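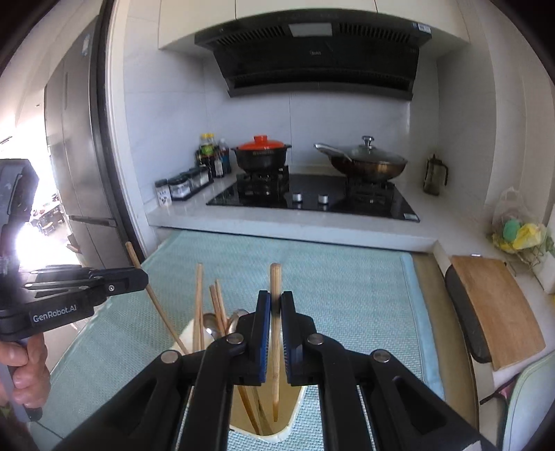 Cream utensil holder with wooden chopsticks.

Home | Shop | Kitchen | Table | Cart (0)

Floka Table Linen - Cendolow weave

Back in stock October 2018. Same cotton as last year, slightly heavier hem. Napkins, runners, placemats. Sold in packs of 8, or singles if you email us.

100 percent cotton, pre-washed. Machine wash warm, line dry if you can. Iron while damp - it creases, its cotton. Colors: oat, brick, river blue. Brick sold out fast in spring so dont wait on that one.

Runner comes in 2 lengths, short one fits most four-seat tables. Measure first please, we can't take back cut pieces.

Woven at the Limsakul workshop, finished by hand. Small slubs in the thread are normal.

Restaurant and cafe orders - ask for Apinya Srithong. Allow three weeks, more if you want a logo stiched on.

2,016 likes | Share | Pin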